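Wanted: one equipment planner who can say no to a robot salesman
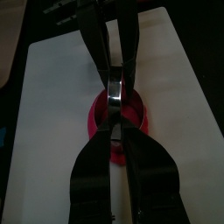 Toshio Furukawa
Head of Workshop Planning, Wurkix
January 15, 2025

We pick up small things with grippers for a living, red rings among them, and we have reached the point where the grippers need a budget of their own. Until now our purchasing plan has been a spreadsheet named "final" and a drawer of receipts.

The job is part-time, 20 hours a week for six months, starting in March. You would work out which arms to keep, which to replace, and how much to set aside for fingertips, which wear out at a rate that still surprises our accountant. Last year we spent some 800 dollars on fasteners alone. We would like to know why.

You will also compare quotes from Rorby and Braline. Both are very polite and neither puts the cost of training on the first page. Orhun Bozkurt runs the test bench and will tell you what he wants, at length. Your task is to find out what he needs.

You should have bought machinery before, preferably with somebody else's money, and be able to explain a lease to an engineer. Programming is welcome but won't come up much – arithmetic will.

Pay depends on experience and is discussed in the first call, not the third. To apply, send a resume and one page about a purchase you regret. Please don't attach a slide deck.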